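Brick slips in a hallway - am I being sold nonsense?

Started by dampcoat

We've got a long narrow hall and my other half wants brick slips down both sides. The rep from Tenden came round and told us, with a straight face, that brick "opens up" a narrow space. He quoted 2000 pounds for supply and fitting. I asked how it opens anything up when you're adding thickness to both walls and he changed the subject to grout.

He wouldn't give me the name of a single past customer either. Has anyone done this and still liked it a year on? The look I've been shown is mixed brick, brown and tan with some dark grey, going right over the ceiling as well.

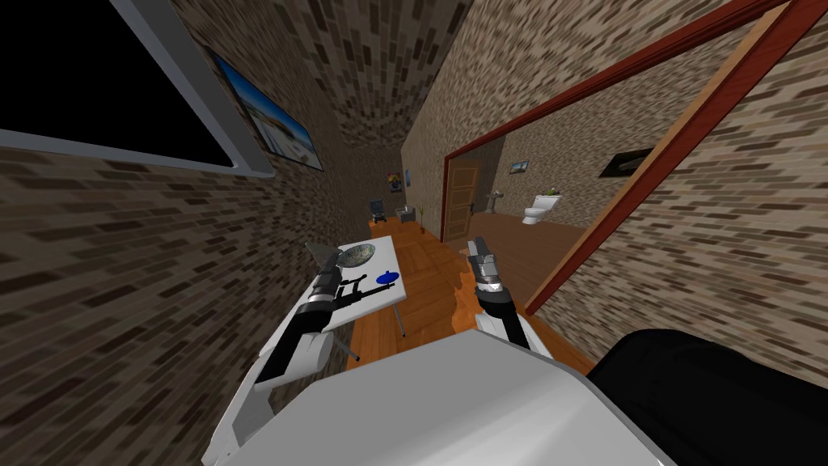
Elis Mathias: Had it on one wall since August and I'd do it again. The rep's line about space is rubbish, but so is everything reps say. It hides scuffs from bikes and bags far better than paint did. Keep it off the ceiling though.

dampcoat: One wall I could live with. What did you use to stick it up?

Elis Mathias: Vunel adhesive, the grey tub. Two coats of primer first. Nothing has dropped off.

gritbin_lane: "Nothing has dropped off" after a few months isn't much of a test. Mine were fine for the first winter as well. Then a row let go by the front door where the cold gets in, and the fitter said it was the plaster, the plaster man said it was the fitter, and I paid.

Elis Mathias: What was behind it? If it was old gloss paint I'm not surprised.

gritbin_lane: Bare plaster, thanks. I can prepare a wall.

pelmet: Nobody has mentioned dust. Every joint is a little shelf. I hoovered mine with the brush end for two years and then had the lot off. Removing it took the skim with it, so price that in before you sign anything.

dampcoat: That's more use than anything the rep said. Did you get quotes for the removal?

pelmet: 1009 pounds from Popescu, replastering included. I thought it was steep and still do.

gritbin_lane: Before you spend a penny, try a lighter wall and a smaller table. Most halls feel tight from what people leave standing in them.

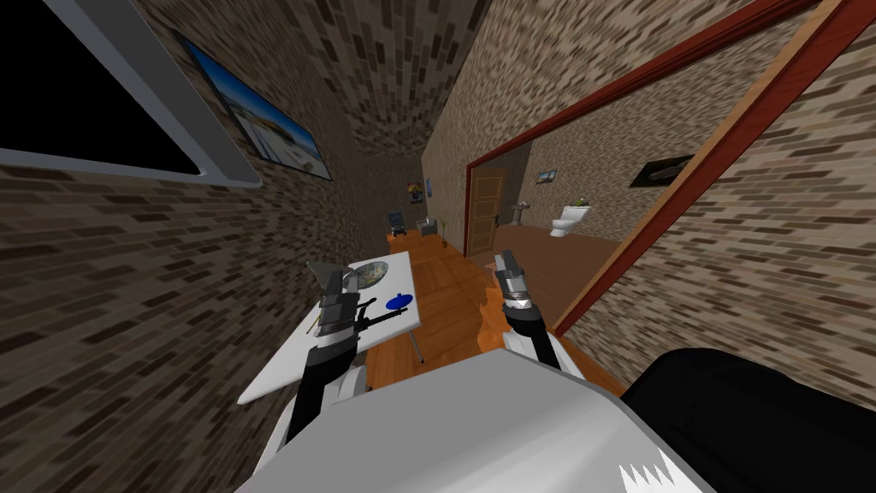 White table, narrow hallway, wooden floor.

Elis Mathias: A table is a lot easier to shift than brick, I'll give you that. I still say one wall.

dampcoat: Rep rang again today, 21/11/2023, offering a discount if I sign this week. I've said no for now and asked for a sample board. Not holding my breath.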